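Recording Tabletop Demonstrations with Hand-Held Grippers

This guide sets out the procedure used by operators at Seltano when recording two-handed tabletop tasks. It applies to the fruit-plating task and, with small changes, to any task in which loose items are moved to a dish. Questions about the procedure should be directed to Trinidad Policarpio.

Before you start

Charge both grippers and confirm that each records to its own session folder. Open and close the jaws fully several times, and stop if a linkage catches. Clean the camera lens with a dry cloth. Run the cable so that it hangs below the wrist and cannot sweep across the table.

Setting the table

Place one plate within easy reach of both hands and leave it empty. Put the fruit in a loose pile next to it, mixing sizes and colors. Household items at the back of the table may stay where they are, provided they do not block the path of the jaws. Change the arrangement of the fruit between recordings. A robot trained on a single layout tends to learn the layout and little else.

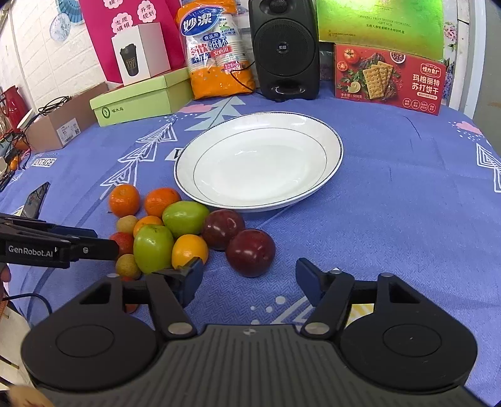

Recording a demonstration

1. Hold both grippers above the table with the jaws open and wait 2 seconds before moving.

2. Approach one piece of fruit at a steady pace. Keep the piece between the fingers as you come down, so that the camera sees it until contact.

3. Close the jaws until the fruit is held. Soft fruit such as plums should be gripped lightly — a bruised piece must be replaced before the next recording.

4. Lift clear of the pile, move over the plate, lower the fruit and open the jaws. Do not drop it from a height.

5. Use the other gripper to steady the pile if pieces begin to roll. Never reach in with a bare hand while recording.

6. Return both grippers to the starting position and end the recording.

If a piece slips, pick it up again and continue. Recoveries of this kind are useful and should be kept. Discard a recording only if tracking is lost or the lens is covered.

Review

A full set for this task is 300 recordings. Jayson Quiambao reviews each set in Clilla and returns rejected files with a short note. In the October set, 49 files were returned, almost all for jaws that were already moving when recording began. Repeat rejected recordings with a new arrangement of fruit, and save them under the original task name.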